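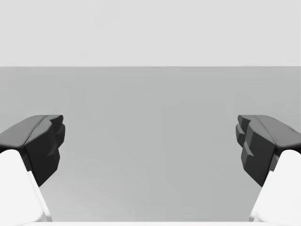

"It grips better in simulation," said Abenezer Kahsay. "Everything does," said Asnakech Lemma.

She had come down to Fokotthorpe to choose between two grippers, and so far she had been shown one of them, on a screen, holding nothing. The Herano had notched pads. The Jarnell had smooth ones and cost 700 dollars less.

"Run it again," she said.

He ran it again. The fingers closed on a gray cylinder that weighed whatever he had typed in, and lifted it. The counter in the corner went to 120 out of 120.

"What friction did you give it?"

He scrolled for a while. "The default."

"And the Jarnell?"

"I set that one by hand. From the data sheet."

Asnakech wrote this down. Upstairs, Shiferaw wanted an answer by five and had already told the customer it would be the Herano.

There was a real one in a box under the bench, still taped. She cut the tape, bolted the thing to the arm and went to find a jar from the kitchen - olives, mostly oil by now, a good deal of it on the outside.

They did 19 lifts before dark. Abenezer kept the tally and didn't say the totals out loud.

"It could be the jar," he said at last.

"It could," she said, and handed him the Jarnell.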